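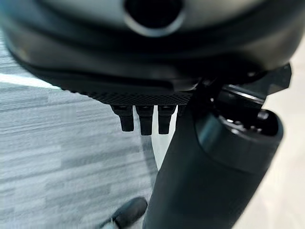
The Living Room at Mestidach – Gallery

Mestidach is the ground-floor apartment on our Brallelen page, and the living room is the part people ask about most. We finished furnishing it in February. The whole apartment is 1,312 square feet, and the living room takes up a good share of that, with the kitchen on one side and the hallway on the other.

The budget for furniture in this room was $3,000. Most of it went to the sofa. Everything else was bought secondhand or moved over from the old place at Kokeck.

Throw pillows get moved more than anything else in the room. People take them to the floor, to the bedroom and once to the car, and they have to be put back before the next guests come in. We settled on plain squares with no fringe or buttons.

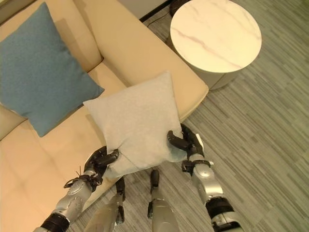 The sofa was picked for its color first and its depth second. We looked at brown and black leather and both made the room feel smaller. Cream leather does show marks, so it gets wiped with a damp cloth and dried right away. The blue pillow goes in the back corner, tilted against the backrest, and the light gray one belongs nearer the armrest. The blue has a slightly speckled weave that hides lint better than the gray does.

Guests have asked where the pillows came from. The covers are from Bugti, a small fabric shop that sells through its own site. They took six weeks to arrive. The inserts came separately and are one size larger than the covers, which keeps the corners filled out.

Order for straightening up the sofa: clear it off, wipe the seat, check down the sides of the cushions, then set the pillows. It takes 8 minutes if nothing has been spilled.

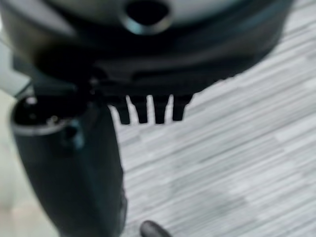

Coins and pens end up down the sides more than anything else. Anything found there goes in the dish by the front door, and we mail it back if the guest writes to us.

The old sofa at Kokeck was fabric and had to be steamed twice a year. We don't miss that job. Leather needs conditioner now and then – we use an unscented one – and it should be kept away from the heater.
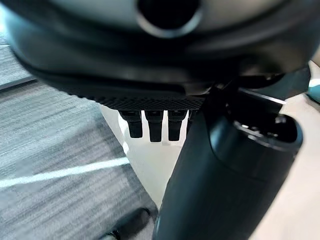
The conditioner is stored under the kitchen sink with the spare cloths. Please don't use the kitchen spray on the sofa, even for small spots.

The bedroom and hallway galleries will go up when the shelves are in.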